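Notes from the Home Bench: Bare Feet, Board Books and the Two-Step Rule

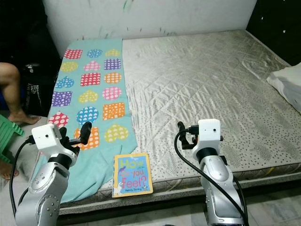 Both arms up at the bedside, with the hearts cloth and the board book laid out on the mattress.

I promised last month that I'd write up the new house rules for bedroom sessions, and then I put it off, and then Deepika Fernandes asked me on a Sunday whether I'd done it yet. So I'm doing it now, with coffee.

Some background for those of you at Folside who only see the recordings after they land. We do a lot of bed work. Folding, spreading, clearing, moving a book from one side to the other. Beds are great for this! They're soft, they're wide, and if a gripper pushes down too far you usually get a wrinkle and not a broken part. But they're also in people's homes, and our old rules were written for a bench in the Ostgate building with a painted line around it. You can't paint a line around somebody's bed (I did ask).

The big one is feet. Look at the left side of the picture and you'll find a bare leg and foot right beside the bed. Under the old sheet there was nothing to say about that, because the old sheet took it for granted that everyone was wearing shoes and standing behind the line. Plenty of homes are shoes-off, and I'm not about to tell a family they have to wear boots on their own tile. So the new rule is about distance. When the arms are powered, anybody who isn't running them stays two steps back from the side of the bed. The operator can be closer but keeps hands and knees off the mattress. If you need to reach in and straighten something, call "hold," wait for the answer, and then reach. Say it out loud, even if you're alone. I feel silly every time and I do it anyway.

Next, stools and bags. I love a little plastic stool as much as the next person, and I know the floor by the bed is where everything ends up. Please do a floor check before you power on. Anything you could trip over while stepping back goes out of the room or under something. Melur Pelupessy wanted this to be a full checklist with boxes, and I talked him down to one line on the start card. We'll see which of us was right.

Cables got a whole meeting. The wrist cables need enough slack to let the arm turn all the way, but a loop that hangs too wide will find a corner, a bedpost or the thing you're trying to pick up. What we settled on: before the first run, move each arm slowly through its full reach by hand and watch the loop the whole time. If it snags once, fix it. Don't just remember where it snags and steer around it (you know who you are, and one of you is me).

Then cloth. Loose cloth that drapes over the front of a bed is fine to work with, and we want more of it, but it does hang close to the arms. Start slow on anything that hangs. If fabric gets wrapped around a finger or pulled into a joint, stop and power down before you free it. No tugging! Lama Sleiman put together a short clip of the right way to do it, and it's in the shared folder under Visser, for reasons that go back to before I joined.

A word about kids' things, too. We use children's books and bright prints because homes are full of them, and that's fine. What we don't do is run with kids in the room. Not on the bed, not in the doorway, not "just watching for a minute." If a child comes in, the session stops and the arms go down. Po-yen Siu asked whether a stopped run still counts toward your total, and yes, it does. I'd hate for anyone to keep going because they were worried about the number.

On the subject of numbers, the home group is at 777 logged sessions, which I find very pleasing, and the goal is still 3,000. Every site gets 200 of the new start cards in November. Siamak Mohammadi is handling the mailing, so send him your address if you've moved, and please send it to him and not to me.

Last thing. The rules are a draft until the Sisitex folks have read them, and I'd like your gripes before then. The two-step distance is the part I'm least sure of. It works in my apartment, but a couple of you have bedrooms where two steps back puts you in the closet. Write and tell me what you'd do.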